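Comics Reading Project – Final Report
Nour Kassab and Eusebio Espinoza
Submitted 2/5/23

1. Our question

We wanted to know how a one-shot comic tells a full story when the reader does not know the main series. We chose "The Ferrywoman of Treston", a special issue of the fantasy series Cadovon.

2. Method

We asked 21 students to read it. Only four of them knew the series before. After reading, each student wrote who Ospina is and why she leaves Hoslow.

3. Results

Most readers understood Ospina well – her silence in the first pages helped them. The flashback to the flood was more difficult, as the colours do not change there. 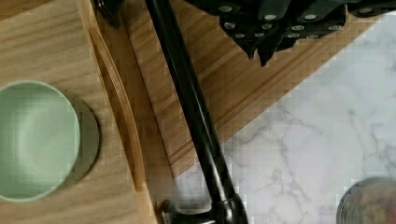
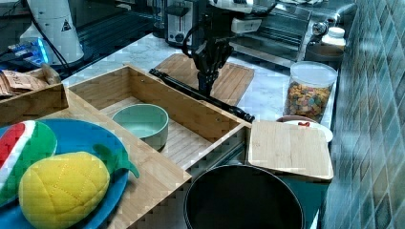
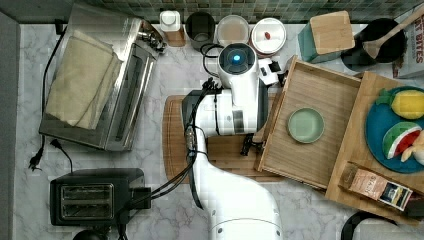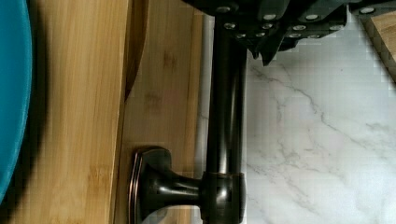 4. What we would change

We would give the readers more time, and ask also about the lettering.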